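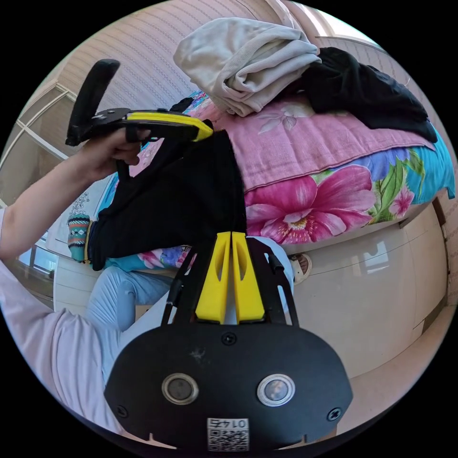
I want to say a few words in defense of the bed as a place to fold clothes.

My feed has been full of laundry advice lately, and nearly all of it seems to come from people with a folding station. A folding station, in case you've been spared, is a counter at hip height next to the dryer, with a rail over it and a row of matching bins underneath. There's a plant on it. I've seen the same setup in so many videos now that I could draw it for you from memory, and I've started to feel a little bad about myself for owning nothing of the kind. The thing I have is a bed. The clean stuff goes on the bed, I stand next to the bed, and I pick things up one at a time until I can see the bedspread again. My mother did it that way and so did her mother, except that her mother ironed the dish towels too, which I regard as a private matter between her and the dish towels.

So what's wrong with the bed? I went and read the complaints, because I like to be fair. The first one is that it's too low and will hurt your back. The second is that you'll get tired, shove the pile over to one side and sleep next to it. The third, which I got from the back page of a Kasex catalog (they make shelving, so consider the source), is that a soft surface "cannot support a crisp fold."

Let me take the last one first, because it annoys me the most. Who is asking for a crisp fold? I have folded T-shirts on a bed for my entire adult life and then put them in a drawer where they got squashed by other T-shirts, and I wore them, and I went to the bank and the dentist in them, and everything was fine. A crease you could cut cheese with is for shops. Shops fold that way because the shirt has to sit on a table and be picked up by strangers all day. Mine has to sit in a drawer until Tuesday-ish and be picked up by me.

The back thing I'll grant, partly. If you bend over a mattress for an hour you will feel it. But you don't have to bend! Lift the garment up. Hold it in the air by the shoulders, give it a shake, fold it against your chest, and only then put it down. I think a lot of people treat the bed like a table, laying each thing flat and smoothing it and walking their hands around it, and of course that hurts, you're gardening at that point. The bed is where things wait. The folding happens up in the air, in front of you, where you can see what you've got hold of.

And seeing what you've got hold of brings me to black clothes.

I own too many black clothes. I didn't plan to. There was a stretch in my twenties when I worked the coat check and later the front desk at Skellside, which was a concert hall with ideas about itself, and all of us wore black from the neck down. I left and the habit stayed. Now when I empty the dryer onto the bed it looks like a large crow has had an accident. You can't tell one thing from another. Is that a sleeve or a leg? Is it the good top or the one with the stretched neck that I keep for painting? You have to pick each piece up, hold it over the bed and let it hang, and wait for gravity to tell you what it is. I've been standing there with my arm out, looking at something dark and limp, for long enough that my phone rang and I'd forgotten I was doing laundry.

On a counter you don't do this as naturally, at least I don't. I tried it for a whole February at a rental with a very fancy laundry closet. There was a shelf above the counter, so I couldn't lift anything without it bumping, and I ended up sorting blacks by feel on a slab of white stone like a fishmonger. Two of my leggings turned out to be one cardigan. I went back to the bed in the second week and felt much better.

There's a system people sell for this, naturally. Claketard will mail you 70 little colored clips, and you're supposed to clip your garments by type before they go in the hamper so they come out already sorted. I want to be kind about the clips. A friend gave me a set, and they are cheerful, and I use them on chip bags. But think about what's being asked. You get undressed at the end of a long day, you're tired, you'd like to lie down, and first you're going to select a clip? By color? I think anyone who'd do that would also have put the clothes away without a clip.

I've now read the reviews of the clips, by the way, which was a bad use of an evening. There were 3,763 of them when I looked. I did not read them all, but I read enough to learn that many buyers loved them for a week, and that a surprising number also use them on chip bags.

Back to the second complaint, about sleeping next to the pile. I have no defense here, I've done it. I've done it with towels, which is cozy, and with jeans, which isn't. But I'd like to suggest that this is the bed's best feature. Every other surface in the house will let you walk away. I know a person with a beautiful laundry room, really beautiful, there's a window in it, and she has had the same basket of clean clothes on the counter in there for so long that the family just dresses out of it. They go down in the morning in their towels. Why would they ever fold it? It isn't in anyone's way. The pile on the bed is in my way every single night at the moment I most want it gone, and nine times out of ten that gets it folded. The tenth time I sleep with the jeans.

I did try to get faster, a few years back. I timed myself for a while with the kitchen timer, and a full load took me 90 minutes, and I was horrified until I realized I'd been watching a cooking show for most of it and had stopped folding altogether during the pastry. Without the show it goes a good deal quicker. But I've kept the show. It's pleasant to stand by a bed with something warm in your hands, half listening, and I don't see why I should get through it like a fire drill.

What I would change, if you're a bed folder like me and want it to go a bit better, is very small stuff. Make the bed first. I know, I know. But if the sheets are all churned up you'll lose socks in them, and you will find those socks with your feet at two in the morning. Pull the cover flat and dump everything at the foot end, so you've got the pillow end free for the finished stacks. Do the big items first – they're hiding the small ones. Don't match socks as you go, toss them all to one corner and do them at the end sitting down, like shelling peas.

For the black things, turn on the overhead light. I resisted this for years because I hate an overhead light, and my bedroom lamps make everyone look mysterious and well rested. They also make navy look like black. I once wore a navy sock and a black sock to a funeral and spent the entire service with my ankles tucked under the pew.

And hold them up high. Higher than you think, with a straight arm if you've got the energy. A garment that's still touching the bed is only telling you half of what it is. Once the hem swings clear you know right away, and you also see the lint, and the cat, and whether that mark is a shadow or yesterday's soup.

I do wonder what happens to a chore once somebody builds a room for it. Trajkovski, the place that did our neighbors' kitchen, now has a showroom with a whole laundry wing, and I went through it when I was supposed to be choosing a faucet. It was gorgeous. There was a pull-out board just for folding, covered in something felty, and a drawer for "solo socks" with its own brass label. I stood there and wanted it very badly for as long as it took to open and close the drawer a few times (it was a very smooth drawer). Then I tried to picture myself on a dark evening taking the basket to that board, away from the bedroom, where the closet is and the dresser is and all the hangers are, folding everything under the nice lights, stacking it back into the basket and carrying it to the room where it belongs. And where do you suppose I'd set the basket down when I got there?

I bought the faucet. It drips a little, but that's a different essay.

There's a load of darks finishing as I write this. I can hear the zipper of my old hoodie going around, tick, tick, and in a few minutes I'll haul the lot in and tip it out, and find something long and black that could be a scarf or could be tights – I have a feeling it's tights.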